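Vasos de colores: ordenar, alinear y guardar

Marzo

Este conjunto reúne fotografías y notas sobre algo tan corriente como poner en orden unos vasos de plástico encima de una mesa. Lo empezamos en Storitz con la idea de hacer una cosa pequeña, casi de sobremesa, y fue creciendo hasta los 149 episodios que hay ahora en la carpeta principal, así que nos pareció que ya merecía una ficha en condiciones, escrita con calma y para quien llegue de nuevas.

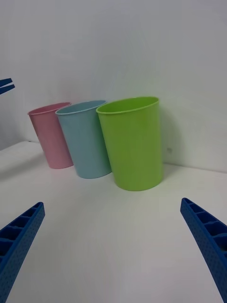 Por Ingeborg Moser y Idrisa Mfinanga | Kabbaj, documentación | marzo

Los vasos son lisos, sin asa y sin dibujo, más anchos por la boca que por la base: uno rosa pálido, uno azul celeste y uno verde lima. En las anotaciones los llamamos simplemente `rosa`, `azul` y `verde`, y os pedimos que mantengáis esos nombres si ampliáis el material, que luego aparece un `celeste` por ahí y Kiprono Mussa se pasa la tarde buscando un vaso que no existe (ya ha pasado, y más de una vez).

## Qué hay en la carpeta

- `fotos/`: 2.000 imágenes fijas, repartidas por episodio.
- `notas/`: un texto breve por episodio, en español, con el orden de los colores de izquierda a derecha.
- `revisar/`: 32 episodios con notas incompletas. Se pueden usar, pero leed antes el comentario que acompaña a cada uno.

## Cómo se anota una fila

El orden se escribe siempre desde el lado de quien mira la mesa de frente, con la pared al fondo. Llamamos fila a los vasos puestos uno junto a otro y a una distancia parecida de la pared; no hace falta que se toquen. Si un vaso tapa en parte a otro en una foto tomada de lado, eso no cambia la nota, y en caso de duda conviene mirar otra vista del mismo episodio, donde los huecos se aprecian mucho mejor.

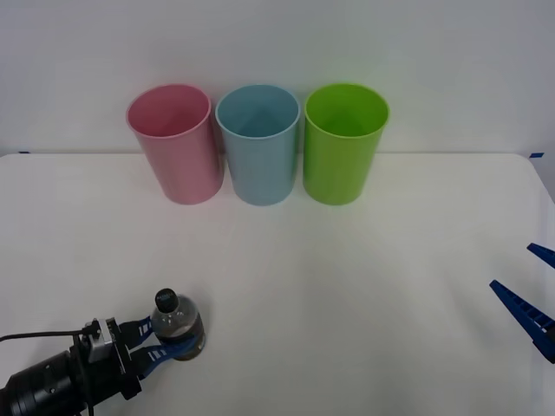

Fila al fondo de la mesa: rosa, azul, verde.

Para esta disposición la nota dice `rosa-azul-verde / fondo / boca arriba`, y con eso basta. Al principio escribíamos párrafos enteros, con mucho cariño, pero Mwanaisha Laizer nos convenció de dejarlo en tres campos y se lo agradecemos todos los días.

## Cosas que conviene saber

La mesa y la pared son blancas, y los colores claros pierden bastante si se sube el brillo; el rosa es el que más sufre. No hemos retocado las fotos. Tampoco hay vasos apilados en esta versión: esa parte la lleva Eugeniusz Kołodziej en Skerkanow y tendrá su propia carpeta cuando esté lista.

Si encontráis una nota equivocada, escribidnos con el número del episodio y el orden que veis vosotros. Contestamos a todo el mundo, aunque a veces tardemos un poquito.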